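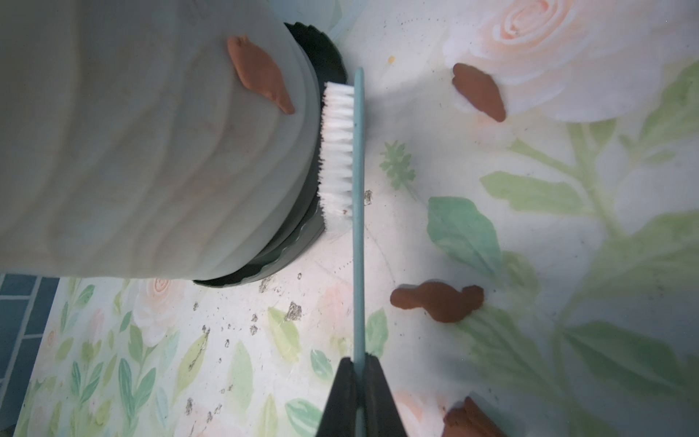
Modeling clay on my big white kitchen container, and I am at my wits' end with it! My sister's two were staying with us over the long weekend and I set them up at the table with a tub of clay each, which kept them happy for a whole rainy morning, and I only found out afterward how far it had traveled. The worst is the terracotta-orange piece stuck flat on the side, a sort of leaf shape, bigger than it sounds. I have a long-handled brush with white bristles, the pale teal one I use for bottles, and I've been going around the dark rim at the bottom with that, where the ridges are. What I don't know is whether I should be using it on the clay itself or whether I'll just smear orange all over a white wall. I'm also a bit worried about my flowered table cover underneath, which was my mother's and doesn't like being scrubbed. Has anyone dealt with this? I don't want to use anything harsh, as we keep food in there. The clay is the Berkness kind that never really dries out, if that makes any difference. Thank you all in advance, you were so kind about my grout.

Posted by Josefien Van der Linden
Wed 3 July

ClindgateGran

Oh Josefien, I feel for you, I ran an after-school club for years and I have picked clay out of places you wouldn't believe. Please put the brush down for now, at least for the orange part! Bristles push the soft stuff around and then you have clay in the brush as well, and getting it out of the brush is a whole other evening.

If it never dries out, then it's most likely an oil-based one, and those get stiff when they're cold. So fill a sandwich bag with ice, wrap it in a thin dish towel and hold it against the clay for a few minutes. Then take an old plastic card (I use an expired library card from Lusgate) and slide it in at the narrow end of the piece, keeping it almost flat to the wall. With any luck it lifts in one go. If it only comes halfway, stop and chill it again.

You'll probably have a greasy shadow left. Warm water with a good squirt of dish soap on a soft cloth, little circles, rinse, then do it once more. Let it sit a minute or 2 before you wipe. I've had orange and red leave a faint tint on white plastic, and for that I make a paste of baking soda and water and rub very gently, trying it low down first where it won't show. If yours has a shine to it I'd go easy, baking soda can dull a glossy finish.

The brush is perfect for the rim, though, so do keep it for that. Clay crumbs love a ridge. Brush them out before you bring any water near it, and put a sheet of newspaper down first so they don't land on your mother's flowers.

One more thought – if it's a container with anything electrical in the base, unplug it and don't let water run down into the rim. Just a damp cloth in that case.

tbaerts47

hair dryer. warm it up and wipe it off with a paper towel. works on carpet too

Marguerite in the back kitchen

I'd go with the ice over the hair dryer, sorry! I tried heat on a cabinet door once and the clay went soft as butter and spread to twice the size. It did come off in the end, but I used up most of a roll of paper towels and was in a terrible mood by supper.

What I'd add is the trick my neighbor Mrs. Aerts showed me, which is to use clay to catch clay. Roll a clean lump of the same stuff into a ball and dab it on the thin smears that the card can't get under. They stick to the ball and come away with it. Then on to the soap and water as described above.

For the table cover, if any has already gotten on it, don't rub. Fold it up, put it in a bag in the freezer for an hour and flake the clay off with a spoon. If there's an oily mark after that, a drop of dish soap worked in with your fingertip and a cool rinse, provided the fabric is washable. Mine is from 1980-something and has come through it fine, though I did hold my breath a little – it was a wedding present.

Do let us know how you get on, and tell the little ones they have a good eye for leaves.

102 people found this page helpful

We use cookies to remember your settings and to see which pages are read most. By continuing to use this site you agree to our cookie policy. Accept | Manage settings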